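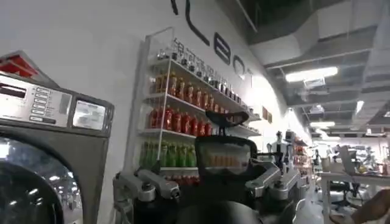

A stainless control panel, a big round door and shelves of bottles along the wall.

Big Loads, Big Machines: My Favorite Laundromat Tips

I love a commercial front loader. There, I said it! We have a perfectly good washer at home, a little Miroline that handles shirts and socks without complaint, but twice a year I bundle up everything too bulky for it and head out for what my family calls the Big Wash. The last one was in October, and I came home with two comforters, a pile of throws and the dog's bed, all clean in one afternoon. I was so pleased with myself that I wrote all of this down.

Before you leave the house

Sort at home, on your own floor, where there's room to spread out. I use one bag per load and tie a strip of cloth to the handle — blue for cold, white for warm — so I can go straight to a machine and start filling.

Check the zippers on duvet covers and close them all the way. An open cover will swallow every pillowcase in the drum and hand it back to you as one heavy, twisted lump (ask me how I know).

Treat stains the night before. A dab of dish soap worked in with an old toothbrush does wonders on greasy marks. For grass I like the Grarora stain bar, rubbed on damp cloth and left for an hour or so. Try it on a hidden corner first if the color is dark.

Loading the drum

Fill it loosely. You want to be able to lay your hand flat on top of the load and still have some space above it. Comforters need even more room than you think, so give a king-size one a drum to itself.

Put things in one at a time, shaken out. Run your fingers around the rubber seal before you shut the door! I once found 11 hair clips and a guitar pick in one, and none of them were mine.

Read the buttons before you pour anything in. Every make is laid out a bit differently, and some want the soap in the drawer while others add their own.

How much soap?

Less than you'd guess. Two tablespoons of regular liquid is my usual for a big load of lightly soiled bedding, and I go up a little for the dog's things. Extra suds hang on in thick fabric and leave it stiff. If your towels have stopped soaking up water, try a wash with no detergent at all and a cup of white vinegar, as long as there's no bleach anywhere near it. I was amazed the first time.

Drying the puffy stuff

Low heat and patience. I stop the dryer every 14 minutes (one side of a podcast break, more or less), pull the comforter out, turn it over and break up any clumps with my hands. Clean tennis balls help too. Feel the corners and the middle seams before you call it done, as those hold damp the longest.

Folding and getting home

Fold while it's warm. Halve a comforter the long way, halve it again, then roll it from one end and push the air out as you go. Mine goes into a big cotton Bilyk storage bag with a bar of plain soap tucked in the side pocket.

Bring a clean sheet to line the back of the car, too. And grab a cold drink for yourself while the last load tumbles — you've earned it!

Next time I'll get into wool blankets, which I wash at home in the tub with cool water and a lot of towels.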